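Home Gym & Training > Equipment > Flooring and Noise

Will rubber tiles be enough for deadlifts in a second-floor unit?

Hi everyone, hoping someone kind can help. I've finally got the spare room cleared (it only took me since May!) and I'd love to start lifting at home again. The floor is laminate over what I think is timber, and there's a lovely older couple underneath me who I really don't want to upset. I've been looking at the Burberg tiles and also the thicker Edov ones, and I can't tell whether thickness is the main thing or whether I need to build a proper platform. My budget is 400 dollars all up, and I'm not lifting anything heroic. My best deadlift is 111 kilos, and I mostly work well under that.

Posted by seok_lifts_slowly, Oct 30, 2024

burberg_fan
Just get the Burberg ones. Had mine for ages, no complaints from downstairs.

Billard
Good on you for thinking of the neighbours first! I was in a very similar spot a few years back, so forgive me if I ramble a bit.

Tiles on their own will save your laminate from dents, and they'll take the sharp clang out of things, but the low thud still goes straight through the joists. What helped me was layering: two sheets of plywood with the grain running opposite ways, then dense rubber on top where the plates land. Mine is roughly 2000 mm wide, so a full-length bar sits with both sets of plates on the rubber, and I can still get the door open (measure your door swing, I beg you).
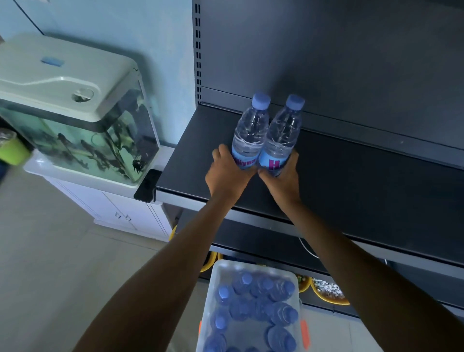
The other half of it is how you put the bar down. Lower it under control, keep your hands on it, and don't let the last bit go just because your grip is tired. I also swapped my iron plates for bumpers, which took a lot of the rattle out, and I stop before dinner time.

I'd pop down and have a chat with the couple too. Do a few light reps while a friend listens from their lounge room, if they're happy with that, and you'll learn more than you will from any of us. And do ask your building manager about floor loading before you buy a rack.

edov_or_bust
Agree with the plywood. Leave the new rubber on the balcony for 6 days first, the smell is something else.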